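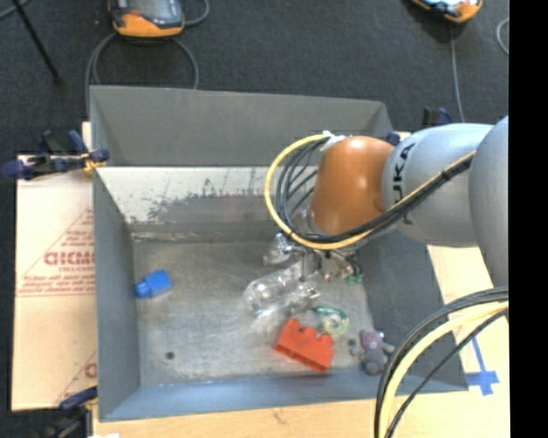 Griff in die Kiste: KUKA-Arm mit Greifer über der Metallwanne, darin gemischte Teile.

Dindero Pick – Greifpaket für unsortierte Kisten

Nachrüstpaket für vorhandene Roboterarme. Greifer, Software, Leitungssatz, Einrichtung vor Ort. Kauf oder Miete.

Für wen: Betriebe, die Mischware aus Behältern holen müssen. Retouren, Kleinserien, Sortierplätze, Lehrwerkstätten. Kein fester Teilekatalog nötig. Wer immer nur ein und dasselbe Blechteil greift, ist mit unserem Zetach Fix besser und vor allem billiger bedient.

Was es macht

Kamera schaut auf die Kiste, Software sucht Griffpunkte, Arm fährt hin, Greifer zu, Teil raus. Ablage links, rechts oder auf Band, frei wählbar. Keine CAD-Daten, kein Einlernen jedes Artikels. Neue Ware einfach reinschütten und laufen lassen. Bei ganz neuen Teilefamilien lohnt sich ein Probelauf mit ein paar Dutzend Griffen, dann Werte prüfen und freigeben.

Durchsichtige Sachen wie Flaschen und Klebebandrollen, weiche Sachen wie Plüsch, harte Klötze – darf alles zusammen in einen Behälter. Durchsichtiges ist nach wie vor die schwierigste Gruppe, da bitte mit mehr Fehlgriffen rechnen als bei Klötzen oder Kartons. Die Software merkt sich Fehlgriffe und versucht es an anderer Stelle nochmal. Nach wie vielen Versuchen Schluss ist, stellt man selbst ein.

Lieferumfang

Greifer mit Fingersatz, montiert und geprüft
Flanschplatte passend zum Arm (Typ bei Bestellung angeben!)
2 Kameras mit Halter
Rechner mit vorinstallierter Software Betancur 
Leitungssatz für Greifer und Signale, mit Klettbändern
Satz Schraubzwingen zum Festsetzen des Behälters
Kurzanleitung auf Deutsch und Englisch, gedruckt
Ein Tag Einrichtung, siehe unten

Nicht dabei: Roboterarm, Steuerung, Schutzzaun, Behälter. Behälter können wir besorgen, fragen kostet nichts.

Technische Daten in Kurzform

Öffnungsweite Greifer: 80 mm
Behältertiefe: max. 40 cm
Griffkraft: in Stufen einstellbar
Fingerwechsel: ein Schraubendreher, keine Neukalibrierung
Anschluss: Druckluft nicht nötig, nur Strom
Sprache Oberfläche: Deutsch, Englisch, Niederländisch

Genaues Datenblatt mit Maßzeichnung schicken wir per Mail, das hier ist nur der Überblick.

Behälter

Am liebsten Metall oder dicker Kunststoff, oben offen, schräge Wände sind von Vorteil. Teile rutschen dann zur Mitte und der Greifer kommt besser ran. Kratzer und Abrieb am Boden stören nicht. Stark spiegelnde Böden schon eher, dann Licht anpassen oder matte Einlage rein. Ecken bleiben heikel. Liegt ein flaches Teil ganz an der Wand, fährt der Arm es nur an, wenn genug Platz für die Finger ist. Sonst Meldung am Bildschirm und weiter mit dem nächsten.

Behälter immer festsetzen. Zwingen an den Rand, fest anziehen, einmal kräftig rütteln. Verrutscht die Kiste, stimmt der Bezug nicht mehr und die Anlage hält an. Wer oft wechselt, nimmt die Anschlagwinkel aus dem Zubehör.

Leitungsführung

Kommt bei jeder zweiten Anfrage, daher hier: Leitungen laufen aussen am Arm entlang, mit Schlaufe am Gelenk. Schlaufe grosszügig lassen. Lieber eine Handbreit zu viel als zu straff, sonst zieht es beim Drehen am Stecker. Bündel am Gelenk mit Klettband fassen und vor dem ersten Automatiklauf einmal alle Achsen von Hand langsam durchfahren. Schleift was, neu legen. Innenliegende Führung gibt es auf Anfrage für einige Armtypen, kostet extra und dauert länger.

Einrichtung

Macht bei uns meistens Kaja Rimkutė, in Süddeutschland und Österreich Peadar Mac Giolla. Anreise am Vorabend, Beginn um 8 Uhr. Ablauf grob:

Flansch und Greifer dran, Leitungen legen
Kameras setzen und kalibrieren
Behälterlage einmessen, Sperrbereiche eintragen
Probegriffe mit Ihrer Ware
Nachmittags Einweisung am Handbediengerät und an der Oberfläche

Bitte vorher bereitstellen: freier Arbeitsplatz am Arm, Netzwerkdose, zwei Leute die später damit arbeiten, und echte Ware. Keine Musterteile aus der Schublade. Wir brauchen den Kram, der wirklich in der Kiste landet, auch den verbeulten.

Sicherheitsabnahme bleibt beim Betreiber. Wir liefern Unterlagen für die Gefährdungsbeurteilung mit, unterschreiben aber nichts für Sie.

Aus der Praxis

Gráinne Fitzgerald, Leiterin Retouren bei Turnley, hat das Paket seit einer Weile an einem Sortierplatz laufen: „Spielzeug, Haushaltskram, Flaschen, alles durcheinander. Plüsch ging vom ersten Tag an gut. Bei den Flaschen haben wir mit dem Licht lange rumprobiert, seit die Lampe seitlich hängt ist es deutlich besser. Ganz ohne Mensch daneben läuft es bei uns nicht, aber der macht jetzt drei Plätze statt einem.“

Im Zählprotokoll von Turnley stehen für eine Schicht 159 abgelegte Teile ohne Eingriff am Stück, dann hatte sich eine Folie in den Fingern verfangen. Ist kein garantierter Wert. Hängt sehr von Ware und Befüllung ab.

Passende Arme

Getestet mit mehreren KUKA-Armen. Andere Hersteller nach Rücksprache, wir brauchen Typ, Baujahr und Softwarestand der Steuerung. Ältere Steuerungen gehen oft, manchmal mit Zusatzkarte. Am schnellsten: Foto vom Typenschild mailen, Antwort kommt meist am selben Tag.

Zubehör

Weiche Fingerauflagen, Paar
Schmale Finger für enge Behälter
Anschlagwinkel für schnellen Kistenwechsel
Matte Bodeneinlage, zuschneidbar
Lampe mit Schwenkarm
Ersatzleitungssatz
Stativhalter für zweiten Kamerastandort

Häufige Fragen

Geht das auch mit Sauger statt Fingern?
Ja, Variante S. Bei Plüsch und zerknitterter Folie raten wir davon ab, bei Kartons und glatten Schachteln ist der Sauger schneller.

Brauchen wir Internet?
Für den Betrieb nein. Für Updates und Fernwartung ja.

Können wir vorher testen?
Ja. Kiste mit Ihrer Ware zu uns schicken, wir lassen sie laufen und schicken Video plus Protokoll zurück. Kostenlos, Rückporto zahlen Sie. Bitte nichts Verderbliches und nichts mit offenen Klingen.

Was passiert bei verhakten Teilen?
Der Greifer misst beim Anheben mit. Ist es zu schwer oder hängt was dran, legt er wieder ab und probiert ein anderes Teil zuerst.

Kann man Fingerspitzen selber drucken?
Kann man, Zeichnung liegt bei. Auf selbst gedruckte Spitzen gibts aber keine Gewähr.

Preise und Lieferung

Preise auf Anfrage, je nach Arm und Fingersatz. Miete ab drei Monaten, Mietbetrag wird beim Kauf zur Hälfte angerechnet. Lieferzeit momentan fünf Wochen, Variante S etwas länger. Termine für Einrichtung im September sind fast weg, also bitte bald melden. Zubehör meist ab Lager.

Kontakt

Vertrieb und Testkisten: Lies Desmet
Technik, Steuerungen, Sonderflansche: Tomás Ó Súilleabháin
Telefonisch werktags von 9 bis 16 Uhr, sonst übers Formular. Bei Störungen bitte Seriennumer vom Greifer bereithalten, steht seitlich auf dem Gehäuse.

Datenblatt anfordern
Testkiste anmelden
Zurück zur Übersicht Greifpakete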